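Accueil – Maison – Cuisine – Balcon – Carnet – À propos

Temps de lecture : 6 minutes

Deux tambours, une seule prise : mes lessives depuis décembre

Bon, je vous avais promis un billet sur les rideaux du salon et il attendra, parce que j'ai surtout envie de vous parler de linge. Oui, de linge. Je sais que la moitié d'entre vous va refermer l'onglet, mais l'autre moitié m'a écrit trois fois pour savoir ce que donnait la machine à deux tambours, alors c'est pour elle.

Petit rappel pour ceux qui arrivent : jusqu'en décembre, j'avais une vieille machine à chargement par le dessus, héritée avec l'appartement, qui se promenait dans la pièce à l'essorage. Elle avançait vraiment, hein, je la retrouvais en travers du passage. Un matin elle n'a plus rien voulu savoir, programme bloqué, cuve pleine, et moi à quatre pattes avec une casserole et toutes les serviettes de la maison. J'ai tenu deux semaines avec la laverie du bas de la rue (qui sent bon, qui est bien chauffée, mais qui ferme à 20 heures et où il faut toujours des pièces qu'on n'a pas), et puis j'ai craqué.

Je suis allée chez Geltness, le magasin d'électroménager près de la gare, avec l'idée très sage d'acheter la moins chère. J'en suis ressortie avec un bon de commande à 559 euros pour un modèle d'exposition, une machine blanche avec un gros tambour en haut et un mini tambour en bas. Le vendeur n'a même pas eu besoin d'insister. J'ai vu la petite porte du bas et j'ai pensé à toutes les fois où j'ai lavé trois culottes et un soutien-gorge à la main dans le lavabo en râlant. C'était plié.

La livraison, je vous la raconte vite : c'est la société Roltesine qui s'en occupait, ils sont arrivés à l'heure, et la machine ne passait pas dans le couloir avec son carton. Donc déballage sur le palier, polystyrène partout, la voisine qui enjambe. J'avais très peur pour le parquet – c'est un bois clair posé en diagonale, la seule chose vraiment jolie de l'appartement – et j'avais étalé de vieilles couvertures du seuil jusqu'au mur. Pas une rayure. J'ai passé la soirée à régler les pieds avec un niveau à bulle, un quart de tour, je regarde, un quart de tour dans l'autre sens, je regarde encore. Si vous en achetez une un jour, prenez le temps de faire ça correctement, le bruit n'a plus rien à voir.

Alors, à l'usage ? En haut, je mets tout le gros : draps, serviettes, jeans, affaires de sport, la housse du canapé quand j'ai le courage. En bas, le petit linge, les chaussettes de laine, les masques de nuit, les lingettes démaquillantes en tissu (ça, c'est la révélation, elles sortent impeccables et je ne les perds plus dans les housses de couette !). Avant, tout partait ensemble, ou alors j'attendais d'avoir assez de petit linge pour remplir une machine, ce qui n'arrivait jamais, et je finissais par racheter des chaussettes. J'ai un tiroir entier de chaussettes, je pourrais ouvrir un stand.

Le vrai changement, c'est que je trie au moment où je me déshabille et plus au moment de laver. J'ai deux sacs accrochés derrière la porte, un grand et un petit, et chacun a son tambour. Quand le petit sac est plein, je lance le bas, même si le haut attend encore. Ça paraît bête dit comme ça, mais le tas du dimanche a complètement disparu de ma vie. Enfin, le tas de linge sale. Le tas de linge propre à plier, lui, se porte très bien, il vit sur le fauteuil et il a pris ses aises.
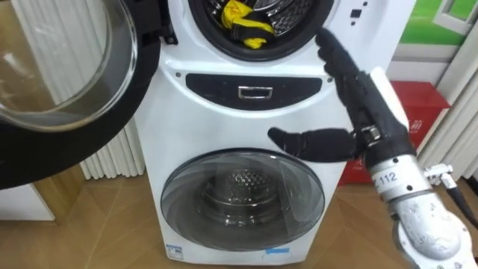 Pour la lessive, j'ai tâtonné. J'ai commencé avec la même dose partout, résultat : de la mousse en veux-tu en voilà dans le mini tambour et des culottes cartonnées. Maintenant je prends la lessive liquide Zitaswood, celle sans parfum, un demi-bouchon en haut et vraiment une larme en bas. Je sais qu'elle est plus chère que celle du supermarché, mais le bidon me dure bien plus longtemps depuis que j'ai arrêté de verser au jugé. Et pas d'adoucissant, surtout pas sur le sport : ça bouche les fibres et au bout de quelques mois les t-shirts sentent la transpiration dès qu'on les enfile. Un petit verre de vinaigre blanc de temps en temps sur les serviettes, et c'est tout.

Puisqu'on parle de sport : les vêtements techniques, je les retourne sur l'envers, je ferme les zips, je desserre les cordons, et hop, programme court à froid. J'essaie de ne pas les mélanger avec les serviettes éponge, à cause des peluches. J'ai ruiné comme ça un très beau collant noir l'hiver dernier, il est ressorti avec une fourrure blanche que je n'ai jamais réussi à enlever, ni à la brosse, ni au rouleau, ni au scotch de déménagement (oui, j'ai essayé). Et je vérifie les couleurs vives à part la première fois. Un rouge, un jaune, un turquoise, on leur laisse un lavage de solitude et après ils rejoignent les copains.

Côté entretien, deux ou trois choses que j'ai apprises un peu tard. Le joint en caoutchouc, il faut l'essuyer. Vraiment. Je garde un chiffon exprès sur le radiateur et je le passe dans le pli du bas après la dernière machine de la journée, c'est là que s'accumulent l'eau, les cheveux, et tout ce qui dormait au fond des poches. À ce jour j'y ai retrouvé une pince à cheveux, un ticket de cinéma en bouillie et une graine de courge. Ensuite je laisse la porte ouverte, grande ouverte quand je suis à la maison, entrebâillée quand je sors. L'odeur de cave de mon ancienne machine, je croyais que c'était son âge. C'était surtout moi qui claquais la porte aussitôt le linge sorti.

Le mini tambour, pareil, à ceci près que je l'oublie une fois sur deux. Il est bas, on ne l'a pas sous les yeux, et il faut s'accroupir pour bien passer le chiffon. C'est mon seul vrai reproche à la machine, d'ailleurs : tout ce qui se passe en bas se fait à genoux. J'ai glissé un coussin de jardin à côté et je n'en ai plus honte. Si vous avez mal au dos, allez vous accroupir devant en magasin avant de signer, quitte à passer pour une originale.

L'autre bémol, c'est le temps. Je m'étais imaginé que deux tambours, ça voulait dire deux fois plus vite, et pas du tout, un coton reste un coton. On gagne sur l'attente entre les machines, pas sur la machine elle-même. Et il faut de la place pour étendre tout ça ! J'ai ressorti l'étendoir à ailes et rajouté une barre au-dessus de la baignoire, pour les cintres. Les chemises y sèchent presque sans plis, ce qui m'arrange beaucoup, vu que le fer à repasser est au fond d'un carton et que j'ai perdu de vue le carton.

Vous êtes plusieurs à m'avoir demandé où je range les produits. Pour l'instant, dans un bac posé par terre, pas très glorieux. J'ai commandé une étagère étroite chez Munasinghe, la petite menuiserie qui m'avait déjà fait le banc de l'entrée, pour la caser entre le mur et la machine. Il y aura la lessive, le savon de Marseille, les filets et le panier à pinces, et peut-être un bocal pour les chaussettes orphelines. J'ai pris les mesures deux fois et je les ai quand même envoyées fausses, il a fallu rappeler le lendemain. Elle devrait arriver avant la fin du mois et je vous montrerai ça une fois posée.

D'ici là, si quelqu'un a une méthode pour les taches de curcuma sur du coton blanc, je suis preneuse. J'ai tenté le savon, le citron, le soleil à la fenêtre, et mon torchon préféré est toujours jaune pâle. Les commentaires sont ouverts, et le billet sur les rideaux suivra, promis !

Contact – Mentions légales – © Tous droits réservés, textes et photos – Retour en haut de page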